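Desktop Repair and Upgrades – General Help
Thread: Old office tower, worth a CPU swap?

tallitz_end
23rd April

I've got an old office desktop on the bench and I'm putting a different processor in it. The firm it came from was clearing a store room and I paid 19 quid for it. It was slow but it worked. The plan is to give it to my nephew for schoolwork.

I've swapped memory and drives plenty of times but never a processor. The board has the sort of socket with the pins in the board and flat pads on the chip, with a wire lever at the side and a metal frame that lifts up. My questions are whether I need to clean all the old paste off before the chip goes in, and whether the memory has to be in while I do it.

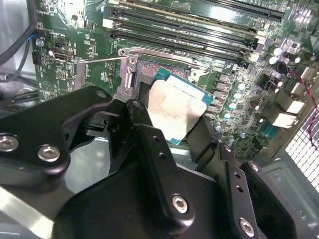 Re: Old office tower, worth a CPU swap?

majali2
Clean it first, yes. The grey smear on top of the metal is old thermal paste and you want it gone before the new stuff goes on. Isopropyl alcohol and a lint-free cloth. Do it with the chip well away from the socket, and hold it by the edges. If you clean it once it's in, you risk dragging a bit of fluff or paste down into those pins, and they bend very easily.

Leave the memory out. Those slots are easier to get at when the cooler is off.

skotow_road
I'd disagree about cleaning it out of the socket. I've always fitted the chip, closed the frame, then wiped the top. With the frame clamped down nothing can slide about and your fingers are nowhere near the pads. I've done it that way at work for years and haven't bent a pin yet.

majali2
Fair enough if the frame is closed. I was thinking of people who wipe it with the lever still up. I have seen that done and it cost a board.

tallitz_end
Thanks both. Frame closed, then wipe. What about lining it up? I don't want to force it.

skotow_road
You don't push it at all. Match the notches on the chip to the ones in the socket, and the little triangle in the corner, and lower it straight down. It should sit flat under its own weight. If it rocks, lift it out and look again. Then frame down, lever down. The lever feels stiff the first time, which is normal.

Also check that the board supports the chip before you do any of it. Look up the model on the maker's site and see if it wants a BIOS update first. An update has to be done with the old processor in.

tallitz_end
I did check that, it's on the list and the BIOS is new enough. The next thing is the power supply. It's the one that came with the case and it sits right over the board, with the cables running down in front. I was going to leave it alone but now I'm wondering.

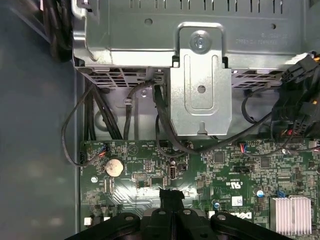
Delali Acheampong
Leave the supply where it is unless the new chip draws a lot more than the old one. Compare the two wattages on the spec pages, then read the label on the supply. Small office cases often use their own size of unit and sometimes their own plugs, so a standard one from a shop may not fit. I bought a Citis one for a case like that and had to send it back.

majali2
Agree on keeping it, but I'd still take it out for the job if it unbolts easily. Working under a metal box with cables in the way is how you drop a screw into the socket.

Delali Acheampong
That means unplugging everything, and on an old machine I'd sooner not disturb connectors that are fine. Tie the cables back with a bit of string. Either way, pull the mains lead and hold the power button in for a few seconds before you touch anything.

tallitz_end
I'll try tying them back first and take the supply out if I can't get my hand in properly. Paste is ordered. Will post again when it's back together.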